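Rostwood Sloped-Side Bin, Gray

A bin is a hard thing to get excited about, and we have been selling them long enough to stop trying. The Rostwood is open at the top, closed everywhere else, and gray. People who buy one usually come back for two more, mostly without comment.

The sides slope in toward a flat floor, so small things slide down to where you can reach them and don't camp out along the walls. The back panel stands taller than the rest. Lean it against a wall or a shelf upright and you get a backstop for anyone who likes to throw things in from across the room. Siwan Ruddock, who runs our returns desk, has thrown a great many things in from across the room. Her accuracy is her own business.

There is a ledge around the inner compartment. It was meant for a label strip. In practice it collects scraps of paper, and we have made our peace with that.

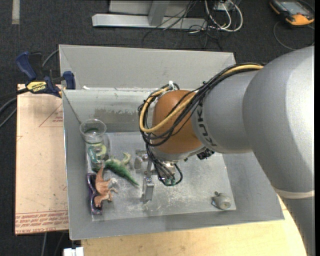
Rostwood bin in use, with a clear plastic cup near the rear left corner. Floor scuffs are not included with new stock.

About those scuffs. The floor of a new Rostwood is a clean, even light gray, and it stays that way until you put something in it. Hard objects leave whitish scratches. They wipe down but they don't wipe off, and we would sooner say so here than read it in your review. If you need a bin that looks new in a year, buy the felt liner or keep the bin in its carton.

What goes in it

Cups, toys, packets, odd gloves, the charger for a phone you no longer own. The Rostwood likes a mixed load. It has no dividers, no compartments and no opinion about sorting. If you want your things kept apart, look at the Larance divided tray, which costs more and will make you feel organized until Friday.

Liquids are a poor idea. It will hold them, but the sloped sides make it miserable to carry when full, and you will find this out on the stairs.

Specifications

Color: gray outside, lighter gray floor
Top: open, no lid available (please stop asking, we have passed it on)
Sides: sloped, with raised back panel
Item number, single: 177
Item number, set of 3: 221
Price, single: $69
Fits: Domínguez low stand, Zadmont wheeled base

Cleaning

Warm water, dish soap, a soft cloth. Skip the scouring pad, see the paragraph on scuffs. Grit gathers in the inside corners, and an old toothbrush gets it out.

Ordering

Singles ship flat on their backs in a plain carton. The set of 3 ships nested, and the bins can grip each other firmly on arrival. Stand on the rim of nothing. Twist gently and pull, or leave them overnight in a warm room and try again after coffee.

Returns are accepted unused and in the original carton. Put the item number on the outside of the box and address it to the returns desk.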